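About Us

Thaweesak Packing & Fulfillment
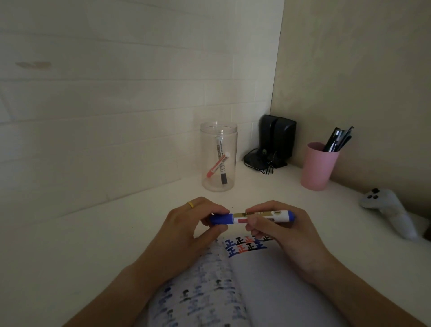
Tallies are written by hand in blue, red and black at one of our desks.

Thaweesak is a contract packing and fulfillment company. We receive goods from small manufacturers, check them, pack them into kits or cartons, and ship them to stores and to people at home. Our main building is in Jerkville. A second, smaller site in Plestier handles returns and anything that needs relabeling.

We started out as a hand-packing shop with a staff of eight, all working from the same set of benches. Today we employ 40 people across the two sites and ship up to 3,000 parcels on a busy day. A good part of that is now done by machines, and customers and job applicants often ask us what that means for the people who work here. This page tries to answer that.

What is automated

The Jerkville site has two robot arms that pick small boxed goods from trays and place them into cartons. There is a carton former at the start of the line and a sealer at the end, and a carrier that moves full pallets from the line to the dock. A conveyor with a scale in it weighs each parcel and pushes aside any that come out too light or too heavy.

The control software was set up under a project we called Trultunau, which began as a trial on one line and was later extended to the rest of the floor. The name stuck, and people here still say "Trultunau is down" when they mean the line has stopped.

Plestier has very little automation. Returned goods arrive in every possible condition, and a person needs to open the bag and look. We have a label printer that feeds itself and a height-adjustable sorting table, and we do not plan to add much more.

What people do

Before the arms went in, most jobs here were packing jobs. You stood at a bench, took items from bins, filled a carton, and did it again. Some people liked it. Many had sore shoulders and wrists by the end of the week.

We now have four kinds of floor work:

Line attendants keep the trays filled, clear jams, and restart the cells. One attendant looks after two cells.

Checkers handle the parcels the scale pushes aside. They open them, find out what is missing or doubled, and fix it.

Hand packers still pack everything the arms cannot manage – glass, soft goods, odd shapes, gift orders with tissue and cards.

Setters prepare the cells for a new product. They teach the pick positions, test the grip, and write down what worked. Every one of our setters used to be a hand packer.

The setter job did not exist before. It pays more than packing, and the training takes place during paid hours. It also calls for patience with software, and a few people tried it and went back to the benches. They kept their bench rate and their seniority.

What got better and what did not

Lifting is down. The carrier takes the pallets, and the carton former ended the job of folding flat cartons all day, which was the least liked task in the building.

Noise is up. The sealer and the conveyor run most of the shift, and it is harder to talk across the line than it used to be. We put panels around the sealer, which helped somewhat. Hearing protection is required on that side of the floor and provided by us.

Attendants have told us that the work can be dull for an hour and then very busy for ten minutes. We changed the rotation so that no one attends a cell for a whole shift. People now switch at the midmorning break and again after lunch.

Nobody was laid off when the arms were installed. Several people left during the first year for their own reasons, and some of those positions were not filled again. We would rather say that plainly than have an applicant hear it on the first day.

How we keep count

The line software logs every stop, and it gives a time and a code. The codes are not very useful on their own. "Pick fault" can mean a crushed box, an empty tray, or a glossy lid that the suction cup will not hold.

So we also keep a count by hand. Tallies go down on paper in marker, many of them in the five-stroke character 正, where each finished character stands for five. Several of our staff grew up counting this way and the rest of us picked it up. It is quick to write and easy to add up at the end of a shift, and you can do it while watching something else.

Setters go over the hand counts together with the software log before deciding what to change. In one month the log showed 1,140 pick faults on a single cell. The hand count traced most of them to one supplier's lids, and a different cup fixed the problem. The log alone had sent us looking at the camera.

We have been asked by visitors when we will move this to a tablet. We tried one. People stopped counting.

Working hours and visits

Both sites run a day shift, and Jerkville adds an evening shift ahead of the holidays. The line is shut down every Sunday for cleaning and maintenance.

Customers who are thinking of sending us a new product are welcome to come and see it run. Please bring a full case of the item in its final packaging, as the setters need enough pieces for a proper test. Closed shoes are required on the floor.

Open positions are listed on the Jobs page. No experience with robots is needed for any floor job, including setter, and new hires spend their first weeks at the hand-packing benches.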